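2018年1月12日
记录:Ye-seo Ki

今天把脱口秀那集的剪辑工作本重新过了一遍。嘉宾是刚拍完《Vestent》的 Josiane Guillot,来给新一季做宣传。原始素材165分钟,粗剪后135分钟,离播出版还远,但料真的太好了!她讲试镜那段,说自己把台词背成了另一部戏的,导演居然听完了才喊停,现场笑声连着来了两波,我反复听了好几遍,一刀都舍不得下。
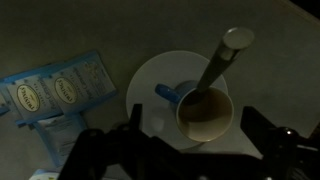 一、声音

主持人的领夹麦在开场有衣料摩擦声,换用吊杆那一轨,干净很多。观众掌声单独分轨,这次 Sorin Ene 的分轨表写得特别清楚,省了我半天工夫(以后都照这个格式来吧)。Guillot 一激动语速就上去,尾音容易被掌声盖住,掌声轨先压两档试试,压多了又显得冷清。

试过把笑声提前半拍进,效果很怪,撤回。 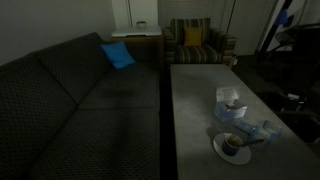

另外那段即兴清唱不要加混响,干声反而更有味道。她唱到一半忘词,自己编了两句接上去,编得还挺押韵!版权方面要问 Florante,清唱也算使用,Hamada 那边的曲目表里还没登记这首。

二、结构

现在的顺序是:开场、试镜故事、游戏环节、预告片、清唱。我想把清唱提到预告片前面,让预告片收尾。游戏环节目前20分钟,太长,前三轮其实节奏一样,留第一轮和最后一轮就够了。最后一轮她抢答抢到站起来,那个劲头必须留。
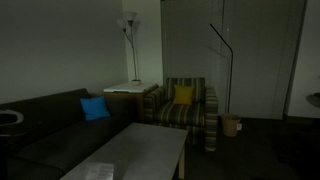
Ha-neul Tak 看完粗剪回话说,清唱提前他赞成,但游戏第二轮不能全删,主持人输了以后那个表情后面还有一次呼应,删掉观众会接不上。他建议只留结尾那句“再来一局”,前面用转场带过去。

有道理,我漏看了那处呼应。照他的改,明早出第二版,文件名后面加 b,别覆盖旧的。

三、待办

预告片还是 Famton 去年6月给的旧版,片尾日期不对,催新版。
字幕里 Jirasa 这个剧中地名前后译法不一,统一保留原文。
片头新配乐两个方案都挂在时间线上了,快的那个我偏心得很,鼓点一进来整个人就醒了!大家听完在轨道上留标记。
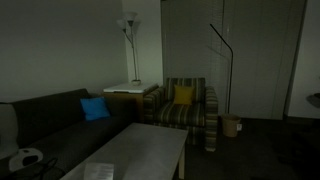
图:深灰沙发与蓝色靠垫

补一条:清唱提前之后,主持人那句“刚才的预告片”就穿帮了,得找一句别的串词替上。备用机位里好像有一条,明天先翻这个。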